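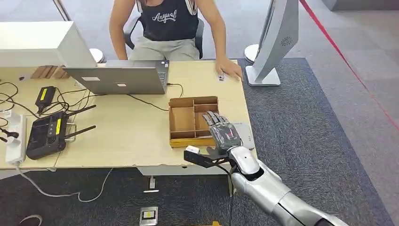
Vale, hilo sobre ordenar cables, que llevo toda la tarde con esto y estoy feliz. Sí, feliz, con cables. Ya me conocéis.

Contexto rápido: en septiembre nos mudamos a la oficina de la calle Berrada y la mesa grande de madera clara se convirtió en el sitio donde se deja todo lo que lleva enchufe. Router, regleta, adaptadores, portátil. Todo lo negro enredado con todo lo negro.

Y hoy me he plantado. Café, música y a por ello!!

Primero, lo que NO hay que hacer: tirar de un cable a ver qué se mueve al otro lado. Lo hice en la oficina vieja y me llevé por delante la conexión de toda la planta en mitad de una llamada. Ursina todavía me lo recuerda (hola, Ursina).

Lo que sí: empezar por la regleta. Vas enchufe por enchufe, sigues el cable con los dedos hasta el final y le pones etiqueta en las DOS puntas. Con una sola no sirve, os lo juro, siempre estás mirando la otra.

Yo uso cinta de carrocero y rotulador permanente. Hay rotuladoras preciosas y las quiero todas, pero la cinta se pega, se despega y se lee. La cinta de colores la dejé porque a la semana ya no sabía si el verde era red o corriente.

Los adaptadores son lo peor. Todos negros, todos del mismo tamaño, todos con la letra minúscula. Truco que me cambió la vida: pegatina amarilla encima con el nombre del aparato. Encima, eh, no debajo, que debajo está la letra pequeña con el voltaje y esa la vas a necesitar.

Ojo con esto último!! Que la clavija entre no quiere decir que el adaptador sea el suyo. Mirad voltaje y polaridad antes de enchufar. Tengo una lámpara difunta que lo demuestra.

El router merece post propio. En la oficina vieja lo teníamos detrás del armario, tumbado de lado, y nos quejábamos del wifi a diario. Ponedlo a la vista, por favor, lejos de cosas metálicas grandes. Las antenas se mueven! Probad posiciones, es gratis.

Y no lo ahoguéis en su propio cable. El sobrante se recoge en un lazo ancho, como del tamaño de un plato de postre, con velcro. Nada de bridas de plástico apretadas, que luego toca cortarlas con tijera y un día cortas lo que no era.

Del velcro compré un rollo en Lomville, la ferretería de la esquina, y es el mejor dinero que he gastado este año. Se corta a medida, se reutiliza, no marca el cable. Si solo os quedáis con una cosa del hilo, que sea el velcro.
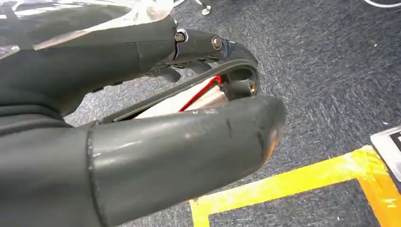

Siguiente tema: el suelo. Aquí tenemos moqueta gris azulada y la moqueta se lo traga TODO. Tornillos, tuerquitas, esa arandela que juraste que estaba encima de la mesa. Antes de pasar la aspiradora, linterna del móvil a ras de suelo. Lo que brilla, se recoge.

Por la moqueta, cuantos menos cables mejor. La silla de oficina pasa por encima sin que te enteres y los va machacando. Si no hay otra, canaleta plana, y que vaya pegada a la pared aunque haga más recorrido.

Me preguntan por privado qué hago con los cartones. Pues los guardo! Planos, de pie, apoyados al fondo de la mesa. Sirven para proteger el tablero cuando hay que cortar algo, para separar cajas, para hacer plantillas. Cuando ya no se sostienen solos, al contenedor azul y listo.

Sobre el tablero: el nuestro tiene el canto delantero saltado en varios sitios y yo le tengo un cariño enorme. Estuve a punto de lijarlo y en el taller de Sircombe me dijeron que primero probase con cera en barra del tono de la madera. 4 euros la barra. Ya os contaré.

Los cables que no sabes de qué son: caja aparte, con el mes escrito en la tapa. Si al cabo de medio año no los has echado de menos, punto limpio. Yo tenía 33 en la caja. TREINTA Y TRES. Tres eran de una cámara que vendí en la universidad.

Dinov me decía ayer que para qué tanta historia si en dos semanas estará igual. Pues mira, puede ser! Pero con las etiquetas puestas, volver a desenredarlo es un ratito y no una tarde entera. Y a mí me relaja muchísimo, qué queréis que os diga.

Me falta decidir si atornillo la regleta por debajo del tablero o la dejo encima. Debajo queda más limpio, pero cada vez que viene alguien con un cargador acaba a gatas. ¿Cómo la tenéis vosotros? Os leo!

Edito: que sí, que la marca del velcro la miro mañana y la pongo por aquí.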